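Hand-Held Gripper Comparison – README

Data card and working notes for the comparison of two finger sets and two camera positions on hand-held grippers. Maintained by Raimo Honkanen. Please read the section on known problems before you train anything with this data.

Contents
Purpose
What is in the package
The two finger sets
The cameras
Tasks
How a session is done
Folder layout
Reading the data
Known problems
What we think so far
Pictures
Changes

Purpose

We wanted to decide which fingers to order for the next batch of hand-held grippers. There were two candidates. The Rendel fingers are stiff and flat and they close like tongs. The Jolby fingers are curved and give a little when you press them. In the shop both look fine, and for two months we argued about them at lunch without any numbers. So we made a recording of the same tasks with both sets and looked at how often people drop things, how long they need, and how well the recordings can be used afterwards for training.

The last point is the one that changed our opinion the most. A gripper can be very pleasant in the hand and still give poor data, for example when the finger hides the object from the camera at the moment of contact.

The package is called Kemppainen, after the street where the first version was put together. The name has no other meaning.

What is in the package

There are 3868 episodes. An episode is one try at one task by one person, from the start signal until the person says "done" or gives up. Tries which failed are kept, and they are marked as failed. We did not clean them away, as failed tries are useful when you compare hardware.

Each episode has:
– video from the camera on the left gripper
– video from the camera on the right gripper
– video from the head camera
– finger opening for both grippers
– position of both grippers, calculated from the markers and the motion sensors
– the task name, the finger set, and the result (ok, dropped, gave up)

Not every episode has all the streams. See Known problems.

The two finger sets

Rendel. Flat fingers with a rubber pad. Good on thin and flat things. The pad gets dusty and then cloth starts to slide, so it must be wiped. Changing one finger needs a small hex key and some patience, the screw is in a place where you can not see it.

Jolby. Curved fingers, softer at the tip. Good on round things and on boxes with soft corners. They take longer to close, and on thin cloth they sometimes close over nothing. The finger comes off by hand, without a tool, and this was liked by everybody who had to change them in the middle of a session.

We did not test the grippers with mixed fingers in a planned way. Some episodes have mixed fingers anyway. In these the field finger_set says "mixed" and you should leave them out if you want a fair comparison.

The cameras

The camera on the gripper has a very wide lens. It sees the finger, the table, and also a big part of the room and the ceiling. This is intended. The position tracking works better when it can find fixed things far away, and a ceiling does not move. The cost is that straight lines become curved, and you have to undistort the picture before you measure anything in it. Calibration files are in the folder calib.

We tried two mounting positions, called "low" and "high". In the low position the finger covers more of the work. In the high position you see more of the table, but the gripper body makes reflections from the lamps, which can be strong enough to confuse the exposure. Neither is perfect. We prefer high.

The head camera looks down at the work from the person's own height. It is useful when you want to know which hand did what, and it also sees the marker cubes on the grippers when the hands are in front of the body.

Tasks

fold_cloth – take a small cloth from the table, fold it once, put it down
lift_cloth – take a cloth at one corner and hold it over the table
box_upright – put a flat box on its edge and let go
box_swap – change the places of two boxes
hand_over – give an object from the left gripper to the right gripper
wipe – hold a cloth and wipe the table from one side to the other

The cloth tasks are the hardest for both finger sets. If you have time for only one task, use lift_cloth, it shows the differences between the fingers most clearly.

How a session is done

1. Charge the grippers and check that the recorder has free space.
2. Put on the finger set which is written in the plan. Wipe the pads.
3. Open and close each gripper fully, two times. This gives the zero for the opening value.
4. Turn on all the cameras, then the recorder.
5. Hold both marker cubes in front of the head camera for a moment.
6. Do the tasks in the order of the plan. Say the result aloud after each one.
7. Stop the recorder first and the cameras after.

Several people can record in the same room at the same time – each one needs a separate recorder and a separate table. Other people will then be visible in your video. Faces are pixelated before the files are shared, and if you find one that was missed, please write to Raimo and give the episode number.

Folder layout

kemppainen/
 episodes/
 calib/
 plans/
 tools/
 results.csv

The file results.csv has one line for each episode. Start there. Most questions we get can be answered by sorting this file.

Reading the data

The script tools/open_episode.py loads one episode and shows the streams next to each other. It was tested on Linux only. The tool Tarlow, which we use for aligning the streams, is in the same folder and has its own short help text.

Opening values go from 0 (closed) to 1000 (fully open). They are not millimeters. The two finger sets have different width when open, so the same value is a different distance. There is a table for converting in calib.

Time is counted from the start of the recording and not from the start of the episode. This was a mistake in the design, but now many scripts depend on it and we leave it as it is.

Known problems

– In 100 episodes the left gripper video is missing. The cable was loose. They are listed in results.csv with the note "no_left".
– The opening value of the right gripper drifts in long sessions. It is a small drift, but if you use a fixed limit for "closed" you will get wrong results near the end.
– Markers are lost when the hands cross. Tarlow fills short gaps. Long gaps are left empty.
– Purple cloth in poor light is difficult for our segmentation model. It works better on the gray one.
– Two people are left-handed and did hand_over in the opposite direction. The episodes are correct, only the direction is different.

What we think so far

For boxes we do not see a difference that would justify the price of one set over the other. For cloth the Rendel fingers are better, if the pads are clean. For comfort the Jolby fingers win, and people are less tired in the hand at the end.

For training, the gripper camera in high position together with the head camera gave the best results with both finger sets. The head camera alone was weak on lift_cloth, because the gripper often covers the corner of the cloth.

My own opinion is that we should order Rendel and ask them for a finger which comes off without a tool. Not all in the group agree with me – the discussion is open.

Pictures 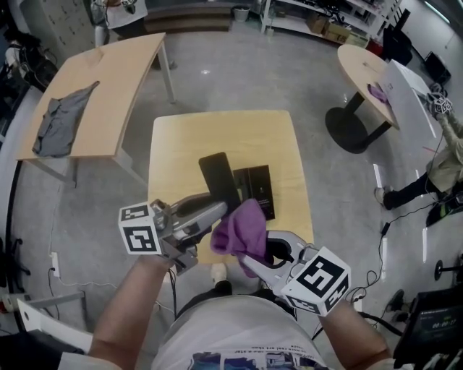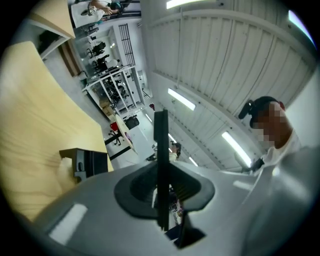
Tampere, October

First the view from the head camera, with a purple cloth in the right gripper and two dark boxes behind it. Second the view from a gripper camera, where you see the black finger in front of the ceiling and the white reflection on the gray body that I wrote about in the section on cameras. The curved edge of the table in the second one is from the lens. Please undistort before you measure.

Changes

October – added the note about mixed fingers, corrected the opening table for Jolby, new version of Tarlow. The field "camera_pos" was empty in some older lines of results.csv and is now filled from the session plans. If you downloaded the package before this, take only the new results.csv and the folder calib, the episodes are the same.

Questions and corrections go to Raimo Honkanen. Please include the episode number and the name of the task.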